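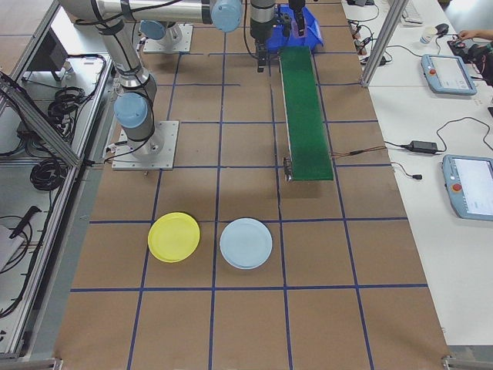 Review of the Horitz Everyday Plastic Tableware Range
Cekstead Meals Service, Purchasing and Equipment Office
25 Feb 2024

The Cekstead Meals Service reviews tableware before any change of supplier. The present review covers the Horitz Everyday range, consisting of a dinner plate, a side plate, a shallow bowl and a tumbler. The range was used at the Mill Street dining room throughout January in place of the Avstead tableware, which had reached the end of its contract.

Supply and delivery
Horitz sells the range in mixed cases only. The Service ordered 1566 pieces, which arrived in two deliveries. The first delivery was complete. The second was short one case of tumblers, and the missing case was sent the following week at no charge. Packing slips were clear, but item codes on the cartons did not match those in the printed catalog, and staff had to open several cartons to confirm their contents. Purchasers should ask for the current code list when placing an order.

Daily use
The dinner plate is light and easy to carry. The raised rim holds gravy and sauces well, and diners with limited grip reported that it gave them something firm to hold. The side plate is less successful. It slides on a smooth tray, and the Service recommends a tray liner wherever it is used. The bowl is a good size for soup but too shallow for breakfast cereal with milk. Tumblers stack neatly when dry and tend to stick together when put away damp.

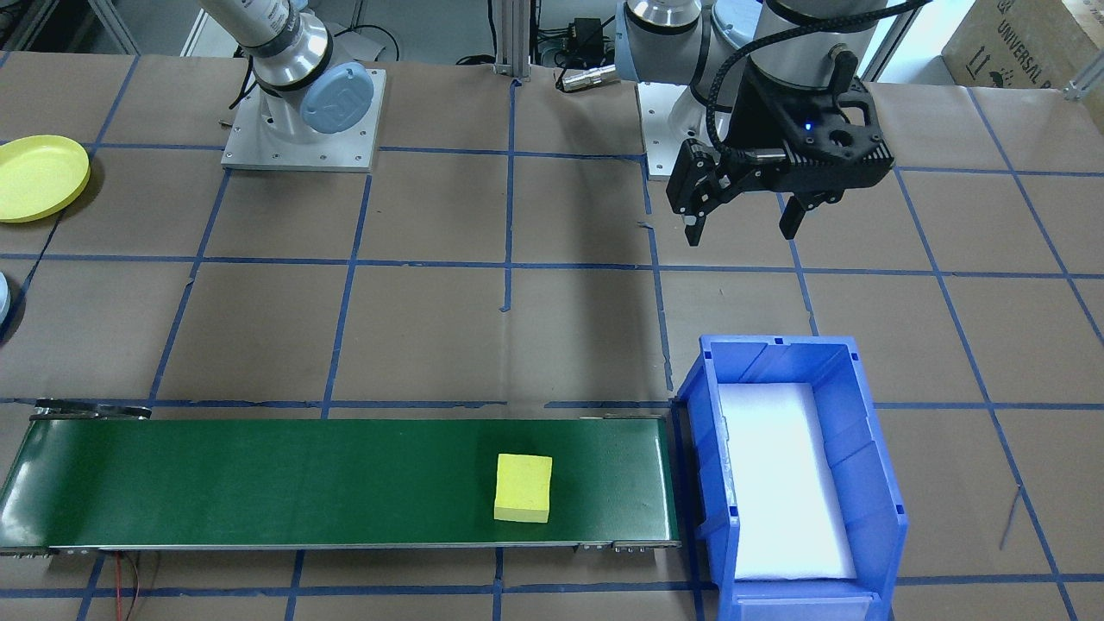 Knife marks began to show on the dinner plates in the second week. They are faint and can be felt with a fingernail. No plate was withdrawn for this reason during the review period, although the Service will inspect the plates again before the summer break. The Avstead plates were slower to mark but noticeably heavier in a full rack.

Washing and drying
All pieces were washed in the Vasilakis rack machine on the standard program. Food residue came away without soaking, apart from tomato sauce, which left a slight tint on the lighter colors. An overnight soak in the usual stain remover cleared most of it. Drying is the main weakness of the range. Water collects in the foot ring of the plate and in the base of the tumbler, and racks had to stand longer than the kitchen schedule allows. Tilting the racks helped. Kitchens with limited counter space should take this into account.

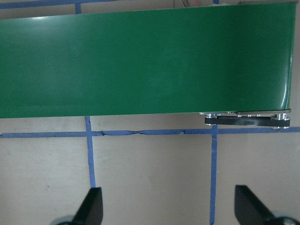

Losses and replacement
The stock check at the end of the month found 273 pieces missing or damaged. Most were tumblers, many of which are believed to have left the building with diners. Horitz does not sell tumblers singly, so a full mixed case must be bought to replace them. The Service has asked the company to reconsider this policy and has not yet received a reply.

Warranty
The warranty covers cracking and warping for 1000 wash cycles. Claims must include the case label, which should therefore be kept on file. Staining and surface scratches are excluded.

Rating
Dinner plate: recommended.
Bowl: recommended for soup service.
Side plate: recommended with tray liners only.
Tumbler: not recommended until single-item replacement is offered.

Dining rooms that wish to order through the Service should send their quantities to the Purchasing and Equipment Office in writing. Samples of all four pieces may be borrowed for one week.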